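The Towel With Two Faces

Things for the home, March issue

In the town of Bodow, people have two kinds of kitchen towel. One is thin and flat, it dries the glasses well, and it is always the first to disappear from the drawer. The other is thick and soft on one side and different on the other side. My neighbors call it simply "the double." I bought my first one last spring in a small shop called Hermans, between the buttons and the oven gloves, and since then I have become a little bit serious about this subject.

The idea is easy to understand. Two cloths are laid back to back and closed with a trim along all the edges. The fleecy side takes the water. The other side is for the second pass, when the plate is almost dry and you want to remove the last marks. At Hermans they keep 31 color pairs on the shelf, and the lady at the counter told me that customers choose by the soft side only. The back they look at later, at home.

I asked for advice also at Weduneo, a workshop two streets away where such towels are sewn and repaired. Their first advice was about washing. A double towel should be washed alone for the first time, because the dark side can give color. After this it can go with the other laundry, but without softener, which makes the fleece lazy. They said it exactly like this, and I find it a good word. A well-kept towel should survive more than 20 washes before the trim begins to curl.

The second advice was about folding, and here I had been doing it wrong for months. I folded mine from the corner, like a napkin. You should take it by the upper edge, let it hang for a moment so that both layers find their place, and only then put it down on the table. If you fold too early, the inner layer stays in a wrinkle and the towel never lies flat in the drawer.

The table matters too. A tablecloth with printed squares is a good help, as you can put the edge of the towel along a line and see at once if it is straight. Move the small things to the back first.

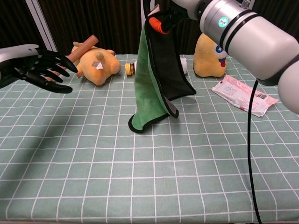
Green on one side, black on the other: a double towel over a checked tablecloth, with a plush toy and a small bottle behind.

For storage, I now use a narrow box from Drollura, 32 centimeters long. It holds nine towels if they stand upright, with the fold on top. I put the soft side outside, so I can find the color I want without pulling out the whole row. The thin towels have moved to the drawer below, and they still disappear first.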